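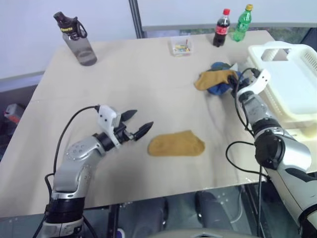
Our project began with a question Touran Ghaffari asked over lunch in February: why does pairing socks take so long, when folding a towel is over in a moment? We called it Kolier and spent the term sorting washing, more of it than any of us had ever done at home (our families were delighted!). Colour turned out to help a great deal, and a mustard-yellow sock laid flat on a pale beige board is very easy to spot, while its fellow on top of a crumpled blue cloth takes a little more getting at, even though the yellow stands out nicely against the blue.

Deividas Zariņš and I kept the log, which came to 2,009 socks in the end, and 200 of those never found a partner. Laine Ķēniņš drew up the tables, and we thank her warmly for her patience with our handwriting. They follow in the next section, darker colours first.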